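# 包装线要换成机械臂，公司请老员工拿手持夹爪做示范，这个工作应该接受吗？

标签：职场 · 自动化 · 餐具包装 · 工资计算

**Tuncay Gündoğdu** 提问

大家好。中文是我的第三种语言，我写得比较慢，如果有的句子不自然，请原谅，也欢迎纠正。

我在 Kestcombe 的仓库工作，部门是餐具的检查和包装。顾客在网上订购盘子和碗，我们把货从架子上取下来，看有没有裂纹、釉面有没有小洞，然后用纸包好，放进箱子。这个工作我做了五年。我的组长姓 Oral，她比我来得早得多，我会的东西大部分是她教的。

从十一月开始，公司和一家叫 Gravora 的公司合作，要在我们的线上安装机械臂。第一个阶段，机械臂只负责从托盘里拿出盘子和碗，放到包装台上。检查和包纸还是由人来做。第二个阶段的内容，经理说“还没有确定”。

为了让机械臂学会拿餐具，Gravora 需要很多示范。他们给愿意参加的员工发了手持的夹爪，左手一个，右手一个，上面有摄像头。员工可以在上班的时候录，也可以带回家录，用自己家里的盘子和碗，放在桌子上、床上、地上都可以。他们的说明书里写，地方越不一样越好，所以家里录的片段，每个的价钱比仓库里录的高一点。录好的片段上传到一个叫 Kitside 的程序，合格的才付钱。

我已经录了一个多月。开始的时候我觉得这个工作很轻松，因为拿盘子是我每天都做的事情。可是用夹爪拿，和用手拿，感觉差别很大。用手的时候，手指会先知道盘子的边是厚还是薄，重心在哪里。用夹爪的时候，我只能看。深的碗还好，夹住碗边就可以提起来。平的盘子最难，它贴在布面上，夹爪的手指进不去，我必须用一边先把盘子压得翘起来，再用另一边去夹。在软的地方，比如床上，这个动作反而容易一些，盘子旁边的布会陷下去。在硬桌子上我失败的次数很多，失败的片段不付钱。

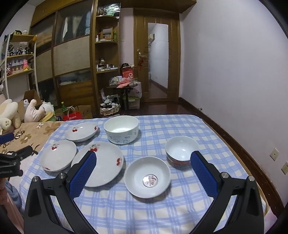

让我不安的是另外一件事。上个月我上传的片段里，被退回来的理由常常是“动作太快”或者“路线不标准”。我去问，对方回答说，机械臂需要慢的、清楚的动作。于是我放慢了。两个星期以后，我在线上用自己的手包装，Oral 组长看了我一会儿，问我是不是身体不舒服。她说我拿碗的时候停顿，好像在等什么。我自己完全没有发觉。

我们组里有人不参加，理由很直接：教会了机器，下一步就没有自己的位置。也有人参加，理由同样直接：不参加，机器还是会来，这个钱就给别人赚了。两边在休息室里已经不太坐在一起吃饭，以前不是这样的。

所以我想请教有经验的人：

1. 这种示范工作，你们的公司是怎么算工资的？算加班，还是算另外的合同？
2. 在家里录的片段，房间的样子也会被录进去。有没有办法限制他们怎么使用？
3. 机械臂来了以后，原来做包装的人实际在做什么？

第三个问题对我最重要。经理的回答我听过了，我想听在线上工作的人的回答。

---

## 3 条回复

### Ertuğrul Tatlı（提问者已采纳）

你好，Tuncay。我也是用外语在写，所以我们慢慢来。我以前在一个玻璃杯的仓库工作，我们那里的机械臂比你们早装。牌子不同，可是过程听起来非常像。我按照你的三个问题回答，最后再说一下动作的事。

**工资。** 在我们那里，上班时间录的示范按照正常的小时工资算，在家里录的按片段算，签一份单独的补充协议。我建议你一定要看清楚协议里面有没有写“准备时间”。把杯子摆好、把夹爪校准、等文件上传，这些时间加在一起，有时候比录的时间还长。我有一个月录了大约600个片段，拿到钱的时候觉得不少，后来我把晚上花的时间都写在本子上，除了一下，每小时的钱比我在仓库的工资低。从那以后我只在上班时间录。

还有退回的片段。你应该要求他们写明退回的理由，并且写明退回的片段会不会被删除。我们有同事发现，退回的片段不付钱，但是还留在系统里。她提出来以后，公司改成了退回的也付一部分。这件事没有人主动告诉我们，是她自己去账户里面一页一页翻出来的。当时她的账户里一共有1277个片段，她全部看完了。

**房间和隐私。** 我不是律师，只能告诉你我们做过的事情。我们请公司在协议里加了一段，意思是：片段只用于训练拿取动作，不可以拿去做广告，不可以给第三方看；员工离职以后可以申请删除自己在家录的部分。前面两条公司很快同意，最后一条谈了很长时间，得到的结果是“尚未使用的部分可以删除”。已经用来训练的，他们说拿不出来了。

实际的办法也有一些。我录以前会走一圈，把信件、药盒、有名字的东西、孩子的照片收起来，镜子要特别注意。镜子会把你以为不在画面里的走廊也照进去，门上的镜子、柜子的玻璃都一样。家里如果有别人，要先问他们同不同意，不要等录好了再问。我第一次没有问，我妻子在后面走过去，那一段我自己删掉了，晚饭的时候她还是不高兴。

**人在做什么。** 机械臂到的时候，我们这条线上一个班有五个人。一年以后是三个人。没有解雇谁，一个去了退货部门，一个自己走了，空的位置公司没有再招人。公司的通知里写“没有人因为自动化失去工作”，这句话在字面上是对的。你可以自己判断你们的经理会不会写同样的句子。

留下来的三个人，工作内容变了很多。从前我一天里面做所有的步骤：取、看、包、装。每个步骤用的肌肉不一样，时间也过得快。现在取的部分给了机械臂，我们站在固定的位置，杯子按照它的速度来。它不快，比我慢，可是它不停。以前一批货很多的时候我们会赶一下，赶完了可以喝水，说两句话。现在没有赶，也没有那个两句话的时间。肩膀确实比以前好，这一点我要公平地说，弯腰去深箱子里面取货的动作没有了。脖子比以前差。

另外多了一种工作，公司叫“异常处理”。机械臂拿不起来的时候，灯会亮，一个人要过去，把杯子换个方向，或者直接拿走，然后在屏幕上选择原因。屏幕上的原因只有很少几种，没有一种符合的时候大家就选“其他”。后来技术人员抱怨说“其他”太多，数据没有用。我们跟他们坐下来，按照工人的说法重新写了这个列表，比如“两个杯子吸在一起”“杯底有标签翘起来”。这是整个过程里面我觉得最值得做的一次会议。如果你们的公司还在第一个阶段，我劝你们现在就要求参加写这个列表，等程序做好了再改就很困难。

做异常处理的人应该轮换，而且应该加工资。我们的轮换是做到了，加工资没有做到。

**关于你的动作变慢。** 我读到这里的时候停了一下，我也有过。我的情况是，录了几个晚上以后，早上倒茶都会先把手张开，停一停，再合起来。大概这就像长时间说一种外语，回到自己的语言的时候，句子的顺序会错。我后来的办法是，录示范和包装不放在同一天。你可以跟组长提出来，从你写的内容看，她会听。还有一点要注意：如果公司用包装的速度考核你，你要请他们书面写明，做示范的那几个星期不计入考核。

应不应该接受，我不能替你决定。如果是我，我会在上班时间接受，在家里不接受。你家里的高价钱，我会当作没有看见。

> **Tuncay Gündoğdu** 评论：非常感谢，你写得这么详细，我打印出来给 Oral 组长看了。我们的协议里没有“准备时间”，我昨天查了。退回的片段会不会删除，协议里也找不到。镜子的事情我以前完全没有想到，我的门上就有镜子。
>
> **Ertuğrul Tatlı** 评论：已经上传的，你可以先在程序里看看能不能自己删除。我们的可以，但是只有上传以后很短的时间里可以。
>
> **Tuncay Gündoğdu** 评论：Kitside 里面有删除的按钮，旧的片段上它是灰色的。我写邮件去问。

### 匿名用户

接。有钱为什么不赚。机器早晚要来，你不录别人录。我表哥在饮料厂，码垛全是机器，他现在看机器，坐着上班。

> **Ertuğrul Tatlı** 评论：请问他们那里原来码垛的人，现在还有几位在看机器？
>
> **匿名用户** 评论：这我没问

### 做技术的人

我从另外一边回答，我的工作是安装这类设备，跟你说的那家公司没有关系。中文也不是我的母语。

你在硬桌子上拿平盘子失败很多次，请不要只当成自己的问题。两根手指的夹爪拿平放的薄东西，本来就困难，机械臂到了现场也会遇到同样的困难。在真正的线上，通常会改变托盘，让盘子立着放，或者给盘子下面留一条缝。如果你们的工程师还没有来看过托盘，请告诉他们，最好带他们站在线旁边看一个小时。我去过的工厂里面，设计托盘的人往往没有自己拿过一天的货。

“动作太快”这个退回理由，我有一点怀疑。速度可以在后面处理，所以片段不一定要那么慢。有的项目审核的人是按照一张表格打分，表格写得很死，审核的人也不敢放宽。你可以礼貌地问：请给我看一个合格的片段和一个因为太快不合格的片段，让我比较。如果对方拿不出来，这条规则就可以谈。

第三个问题，我同意上面的回答，只补充一点。检查裂纹这个步骤，在合同里常常写成“第二个阶段”。用相机看裂纹，在白色没有花纹的盘子上效果可以接受，有花纹的盘子上误判比较多，反光的釉面也麻烦。所以会检查的人，公司还会需要比较长的时间。至于多长，我不知道，卖设备的人如果说他知道，你听一听就好。请你们把检查的经验用自己的名字写下来，做成培训的材料，开会的时候拿出来。经验如果只在手上，经理在表格里看不到它。

> **Tuncay Gündoğdu** 评论：谢谢。我们的托盘是平放的，叠着放，中间有纸。我会请工程师来看。裂纹我们很多时候是用听的，用指节轻轻敲一下碗边，坏的碗声音短。这个相机也能做吗？
>
> **做技术的人** 评论：相机不能。有用声音检查的设备，但是我没有装过，线上的噪音大的话恐怕不容易。这一条请一定写进你们的材料。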